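Last updated: September

This site uses cookies to remember your newsletter preferences. By continuing to read you accept their use.

THE BALLOT ACCESS RULE AND WHAT IT CHANGES

By Esther Lema

The county election code revision passed its second reading last month, and most of the coverage went to the section on campaign signs. The section that will matter more is the one on petition signatures, which takes up less than a page and had almost no debate. This item covers what it says, how it differs from the current text, and where I think the drafting is weak.

Under the current code, an independent candidate for a seat on the Nornau county council needs 476 valid signatures from registered voters in the district. The figure is the same in every district. It was set when the districts were close to equal in population, and they no longer are. Brisari has grown and the river precincts have shrunk, so the same number is a much heavier burden in one place than in the other. Nobody disputes this. The revision drops the fixed number and replaces it with a percentage of votes cast in the last general election for that seat, with a floor and a ceiling.

The ceiling is 700. The floor is 103. A district with high turnout will hit the ceiling, and a district with low turnout will fall toward the floor. In principle that is a fair design. A percentage follows the electorate, and the two limits keep it from producing a silly result in an odd year.

The trouble is in the base. Votes cast for the seat is a different quantity from votes cast in the district. In a contested race the two are close. In an uncontested race many voters skip the line, and the count for the seat drops. The requirement for the next election then drops with it. The reverse also holds: a hard-fought race with a strong independent raises the bar for the independent who comes next. A rule meant to track the size of the electorate will instead track how interesting the last race was. The simple repair is to use ballots returned in the district, a number the clerk already certifies.

The second weak point is the cure period. Signatures can be rejected for a missing date, an old address, or a name that does not match the roll. The present code gives a candidate seven days to replace rejected signatures. The revision gives 4, and the clock starts when the clerk issues the notice. It does not say how the notice is sent. If it goes by mail, most of the period can be gone before the envelope is opened. A party with a paid office can live with that. A candidate working from a kitchen table cannot, and that is the person the independent route exists for.

I asked the sponsor's office about this twice. The reply said that the clerk's practice is to send notices by email. I have no reason to doubt it, but a practice is not a rule, and the next clerk is free to change it. The text should say "from receipt" and define receipt.

The third point concerns who may collect. The revision requires every collector to live in the district. Supporters say this keeps out hired crews from elsewhere, and I have some sympathy with the aim. Still, the requirement does nothing about hired crews who live in the district, and it bars a candidate's sister who lives one street over the line. Rules of this kind have also had a rough time in court. The county would be paying to defend a section that solves a small problem - if it solves one at all. A disclosure rule for paid collectors would do more, and it would be easier to defend.

There is one real improvement, and it should be kept. The revision lets a voter sign petitions for more than one candidate for the same seat. The old code counted only the first signature filed, which meant that a voter could be struck from a petition without ever knowing why. Signing a petition is not a vote. It says that a name belongs on the ballot, and a voter may reasonably think that of two people.

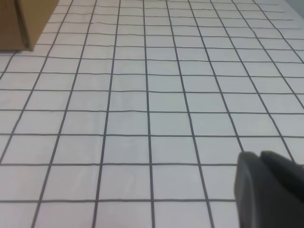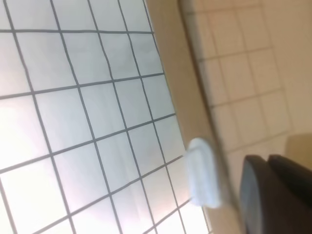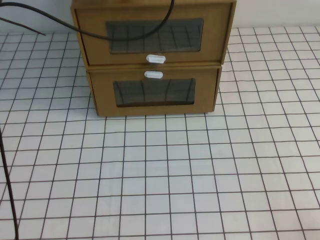 The amendment filed by Councilman Rawashdeh deals with the first of these points and leaves the other two alone. It swaps the base to ballots returned and keeps the limits where they are. I would support it as written, though I would prefer to see the notice language added before the third reading. Both changes together come to fewer than 40 words, and neither costs the county anything.

Opponents of the amendment argue that the code can be cleaned up next year. That may be true, but petitions for the spring election open before then, and candidates will be bound by whatever is on the books when they begin to circulate. A candidate who falls short under a bad formula gets no second try at that seat until the term runs out.

Written comments go to the council office in the Nirneleo building, which accepts them until 5 p.m. on the day before the reading. Cite the section number, and keep petition comments separate from anything on campaign signs, as the two are logged in different files. The next issue will cover the proposed change to precinct boundaries in Brisari.

You are receiving this newsletter because you signed up on our site. To stop receiving it, use the unsubscribe link in any issue.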